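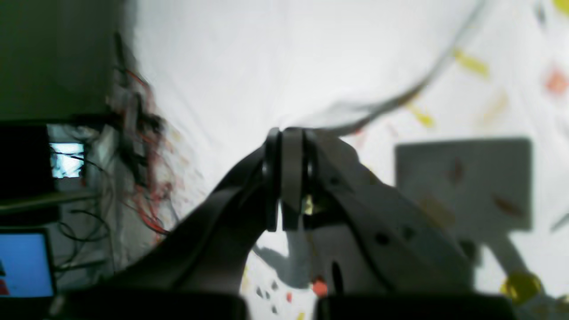 Giang Triệu says the gripper is the first thing to check every morning, before anyone touches the program. Close the fingers, look down the seam between the tips, and write down what you find. Whoever takes this job will do that a lot.

Vornell is hiring a cell technician for our Kotside shop. You will look after one arm and its gripper: finger alignment, pad changes, cable checks, wrist camera cleaning, and the maintenance log. Training takes six weeks, alongside Giang.

You should have 2 years of hands-on repair work and be comfortable with hex keys and a multimeter. Robot experience helps — we can teach the rest.

Full time, early shift, 6 a.m. start. Send a resume to Dilruba Navaratnam at the Kotside office by the end of December.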